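**FOR IMMEDIATE RELEASE**

**Windora releases Pututen 4, planning and perception software for robots that work inside computers**

HUSDALE, March 2022 — I run Windora, I wrote the first version of Pututen, and I asked if I could write this release myself. So if you were expecting the usual kind, with the quote in the second paragraph where I'm "thrilled," sorry! I am thrilled, though. Pututen 4 is out today, you can download it, and it does the thing I've wanted it to do from the start: it plans a robot arm's moves inside an open desktop PC and then keeps checking that plan against what the camera sees on the way down.

A quick recap for anyone new to us. Windora makes software for robot arms. We don't build the arms or the grippers, and we're happy to leave that to people who enjoy machining. What we make sits between a job ("take out that memory stick") and the joint motions that get it done. Pututen is our planner, and it comes with a perception module, a controller bridge and a desktop editor for teaching it new tasks.

Why computers? A desktop tower is a rotten place to send a gripper. It's a metal box full of ledges, with cables going wherever the last person left them, and the part you want is usually sitting right beside a part you really don't want to touch. Most planning software I've used likes to know the whole world up front. You hand it a model of the cell, it finds a path, the arm follows the path, and everyone's pleased until a power cable turns out to be two inches from where the model says it is. Cables don't have CAD files. I've spent more evenings than I'd like to admit watching an arm stop dead over a wire as thick as a shoelace.

**What's new**

The big one is something we call descent planning. Older versions of Pututen planned a move from start to finish and then ran it. Version 4 splits the approach into short stretches and looks again at the end of each one. If a cable has sagged into the way, the planner gets a fresh try at the next stretch from wherever the wrist happens to be. If it can't find a safe one, it backs out along the path it came in on, which it already knows was clear, and asks for help. Backing out sounds so simple, and it took us most of last year. The trouble is the gripper's own cables, which follow the wrist around and like to catch on the edge of the case on the way up. We now treat them as a loose, slightly fat envelope around the arm, and you can set how fat.

Next, perception. Pututen 4 finds landmarks on the board before it goes looking for parts. It wants the CPU socket first, then the memory slots, then the expansion slots, and it works out how the board is turned from those. You don't have to place the tower exactly. You do have to get it roughly where you said it would be, lying on its side with the panel off, and the software handles the rest of the alignment. Shiny metal is still hard. A bare socket frame throws reflections that move when the camera moves, and our old detector would happily follow the reflection instead of the socket. The new one compares several views before it commits, and you can watch its confidence go up and down in the editor (I find this weirdly relaxing).

Then there's the editor itself, which I'm told by people who aren't me is now pleasant to use. You can build a task by dragging steps into order, and each step shows you what it expects to see before and after. Step through a job with the arm paused, change your mind, drag something somewhere else, go again. No recompiling. The old text format still loads, and we're not taking it away, so please stop writing to me about that!

A few smaller things I'm fond of:

- Fixture plates are now first-class objects. Print your holders, measure them once, save the plate, and every task can refer to a holder by name.
- The force limits can be set for each step, so seating a part and brushing past a cable don't have to share a number.
- Logs replay in the editor at any speed, including backward.
- The emergency stop message finally tells you which check tripped. I know. I know!
- Sixteen ready-made tasks come in the box, up from four in the last release.

**How we tested it**

We did a lot of this with Cordero, a refurbishing shop that takes in old office desktops and has been putting up with our early builds since December. They set up an arm on a bench, gave us a stack of towers nobody had tidied beforehand, and told us every time something was annoying. They logged 151 requests and complaints in our tracker, and I read every one of them. Some were one word long.

On our side, we ran the approach-and-retreat routine over 738 times on real hardware before we froze the release. That's just the move down to a landmark and back up again, with no part picked, and it's the dullest test you can imagine. It also found the worst bug we had. When the arm was asked to hold still above a target, tiny corrections from the camera would build up, and the gripper would slowly creep sideways. You'd never see it in a quick demo. Leave it hovering for as long as it takes to answer the phone and it had wandered off toward the memory slots. The fix came down to a few lines in the controller bridge, and I've put a note about it in the release docs for anyone who writes their own bridge, as I'd bet ours isn't the only code that does it.

**What it doesn't do yet**

I'd like to get in ahead of the emails. Pututen 4 won't unplug SATA cables on its own. It can find the connectors quite often, and it can plan a way in to them, but the tug itself depends so much on which way the cable is bent that we don't trust it, so that step pauses for a person. Screws are fine if your tool changer is already set up, and a headache if it isn't. Laptops are a whole other animal and I'm not promising anything about laptops.

It also won't make a bad camera mount into a good one. If your camera module shifts when the wrist turns, the software will notice and complain, and it'll be right to. The calibration check now runs every time you load a task. You can turn it off. I'd really rather you didn't.

**Who it's for**

Refurbishers and recyclers, first of all, and repair shops that see the same few models again and again. We've also heard from several university labs using Pututen as a base for their own planning research, which makes me very happy, and the planner's interface is now documented properly so they don't have to keep guessing at it. If you want to swap in your own detector or your own path search, you can do that without touching the rest. The plug-in guide has a worked task from beginning to end, with the mistakes left in.

If you're running a single arm on a workbench, that's plenty. We develop on exactly that kind of setup: an arm, a gripper with a camera on it, some printed fixtures, and a desk nearby for the computer and the mess.

**Getting it**

Pututen 4 is available now from Windora. Current customers get the upgrade as part of their support plan, and the installer will convert saved tasks for you. Keep a copy of the originals anyway, please, at least until you've run through each one with the arm paused. Labs and schools can ask for a no-cost license, and the form is short because I made it short. Shops that want to try it first can ask for the evaluation build, which is the full software with a limit on how many tasks you can save.

We're holding open bench hours at our Husdale workshop all spring for anyone who'd like to bring in a tower and see how the planner copes with it. Bring an ugly one. The towers with half the cables zip-tied and the other half jammed behind the drive cage are the ones we learn from, and we have coffee.

**About Windora**

Windora writes control, perception and planning software for robot arms that do close-up work on electronics. The company is based in Husdale, where it also runs a small test workshop. Its products are the Pututen planner and the Pututen task editor.

**Press contact**

Windora press desk, Husdale. Questions about the software come to me, and I do answer, though I'm slower in the mornings when the arm's running.
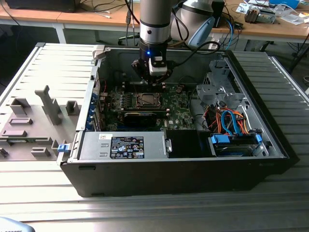 *A robot arm holds its gripper just above the CPU socket of an open desktop tower, with a 3D-printed fixture plate on the bench to the left.*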